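Fold-down fault

A fold-down fault, also called a pleat drop or, in older workshop notes, a soft-wall slip, is a failure in robotic handling in which a gripper closes on a collapsible container and the container gives way in the direction of its own folds. The wall shortens under the fingers, the part that was being held moves somewhere else, and the robot carries on as though it still had a good grip. The name comes from the handling group at Vivstead, where the fault was first written up at any length, and it has since spread to people who work with folding bowls, pop-up colanders, camping cups, squeeze-flat lunch boxes and all the other kitchen and travel goods that are made to go flat in a drawer.

The fault is a small one as robot failures go. It rarely breaks anything, and a dropped silicone bowl mostly just bounces. It has had a fair amount of attention all the same, partly for the reason that it is so hard to spot from the robot's side of things, and partly on account of what happens when there is something in the bowl.

Background

Most two-finger grippers decide that they are holding something in one of two ways. Either the fingers stop before they have fully closed, or the motor that drives them starts working harder than it would if it were closing on air. Both signs are dependable with a mug or a tin can, where the wall is stiff and stays where it was. A collapsible container is a different sort of thing altogether. Its rim is usually firm, its base is usually firm, and the wall between them is a series of steps or pleats that are meant to bend. Depending on where the fingers land, the same object can feel like a plate, like a sponge, or like a spring.

To make matters harder, the wall of such a container has two settled shapes for each pleat, folded and unfolded, and very little in between. Anyone who has pushed down a folding bowl at the sink knows the little give followed by the pop. A robot feels that pop too, in a manner of speaking, but it lasts a very short time and a good many control programs smooth it away as noise.

How the fault happens

The usual course of a fold-down fault begins with an approach from above or from a shallow angle to the side. The fingers come down on either side of the container, or one goes inside the rim and the other outside, and they begin to close. If they meet the rim squarely, all is well. If they land a little low, they press on the uppermost pleat, which leans inward and then drops. The rim follows it down. The fingers are now touching the upper edge of the rim, or the outside of a half-folded wall, and the contact reading hardly changes through any of this.

The robot then lifts. One of three things generally follows. The container may stay where it is, half folded, while the gripper rises with nothing in it. It may come up tilted, hanging from one side of its rim, and unfold again partway through the move as its own weight pulls the pleats open, which can shake it loose. Or it may come up quite nicely and fold down only when it is being put back, so that the robot lets go of it too high or pushes it across whatever it was supposed to be resting on.

The second of these is the one that operators most dislike. A container that opens up in midair changes length while it is being carried, and a path that had plenty of room at the start may have none at the end.

The Vivstead trials

The best-known study of the fault was carried out at Vivstead on a pick-and-place routine that used folding bowls in several sizes. The arm was driven by the Praltix motion package, and the grip check was done by a separate program called Gretov, which had been written some years earlier for rigid tableware and had given very little trouble with it. The bowls were lifted from low stands and open shelving, moved a short way, and set down again.

Over the whole of the trial the arm made 794 lifts. Of these, 104 ended in a fold-down fault of one kind or another. Gretov had marked most of those as good grips at the moment of lifting, and it was this, far more than the number of drops, that worried the people running the work. A robot that drops a bowl and knows it can stop and try again. A robot that believes it is holding a bowl will go on to pour from it, or will set the imaginary bowl down with great care and turn to the next job.

The report sorted the faults by where the fingers had first touched. Landings on the rim were by far the safest. Landings on the top pleat were the worst, and landings farther down did a little better again, for the simple reason that the narrower part of the wall sits closer to the stiff base. The report also looked at the surface under the bowl and found that smooth, perforated and slatted tops each let a half-folded bowl slide in a slightly different way, although it stopped short of ranking them.

The stand incident

One event from the trials is told more often than the others, and it is the reason the fault is treated as a safety matter at all. During a run in March, a bowl that had been filled with water for a pouring exercise folded down under the fingers as it was being picked up. The water went over the side of the stand and onto the floor, and a small amount found its way along a cable to a connector that had been left uncovered. The arm lost its position reading and halted, as it was designed to do, with its wrist over the walkway. An operator who came in to mop up slipped and bruised a knee. There was no other injury and the arm was running again the next day.

The review that followed made rather little of the bowl and a good deal of everything near it. It pointed out that the spill tray had been taken away to give the arm a lower approach, that the connector cover was sitting in a drawer, and that the halt had been treated as permission to walk in before the drives were switched off. All three were put right. The filled-bowl exercise was moved to the end of the working session, and for some while afterward dry rice was used in place of water.

Detection

Several ways of catching the fault have been tried. The plainest is to look again after lifting. A camera near the wrist can compare the height of the rim before and after the fingers close, and if the rim has sunk, the grip is abandoned. This works well when the rim is in plain sight and poorly when the fingers themselves are in the way, a common enough state of affairs with wide finger pads.

A second way is to listen for the pop. Santoro, a maker of gripper electronics, brought out a board that keeps the raw motor reading without smoothing it and raises a warning when the load falls and recovers in quick succession. In tests at Vivstead the board caught 80 percent of fold-down faults. It also raised warnings when a bowl was merely dusty and squeaked a little against the pads, so the warning was set to slow the arm down and leave the decision to a second check.

The third way is the test lift, in which the arm raises the container a very small amount, waits, and checks that the weight it feels is the weight it expects. It is slow, and people who are trying to keep up a steady pace tend to switch it off. It remains the check most often recommended for containers with anything in them. An empty bowl is so light that the test tells the arm almost nothing.

Prevention

Much of the advice on the subject comes down to where the fingers are sent. The revised Gretov settings, issued to users on Tue 18 June, ask the robot to find the rim first and to reject any grip point that lies below it. They also limit closing force on any object tagged as folding, and they set a height of 120 millimeters as the most that such an object may be carried above the surface until the second check has passed. Bowls that stand taller than they are wide are left out of the settings altogether, and the notes say only that these should be handled from underneath.

Softer finger pads were expected to help and turned out to be a mixed blessing. They hold a rim very nicely, but they also bend along with a folding wall, and that hides the very movement the robot needs to notice. Some users have gone over to a scooping grip, with one finger under the rim and the other resting lightly on top. Others simply press the pleats flat before picking the container up, and open it again afterward, if the job allows for that.

Keeping the container away from the ends of a shelf or stand is a homely measure that appears in nearly every set of notes on the fault. A half-folded bowl tends to slide away from the finger that touches it first, and a little spare room on that side is often all it takes to keep it off the floor.

Related faults

The fold-down fault is sometimes confused with bag slump, in which a limp container sags after it has been lifted properly, and with rim roll, in which a thin plastic edge curls under the finger without the wall moving at all. The three can be told apart by the order in which things happen. In bag slump the shape changes after the lift, in rim roll the height of the container stays the same throughout, and in a fold-down fault the height changes while the fingers are still closing or soon after. Older Praltix logs record all three under the single heading of lost object, and this makes earlier figures hard to compare with newer ones. 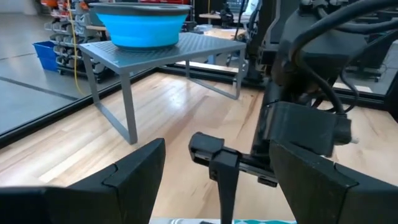
Why can a robot lift away from a folding bowl and still report that it is holding it?

The grip check looks for resistance at the fingers, and a half-folded wall or a shifted rim can give much the same reading as a firm hold. Unless the robot looks again, notices the brief change in load as the pleat drops, or makes a short test lift, it has nothing to tell it that the bowl has slipped.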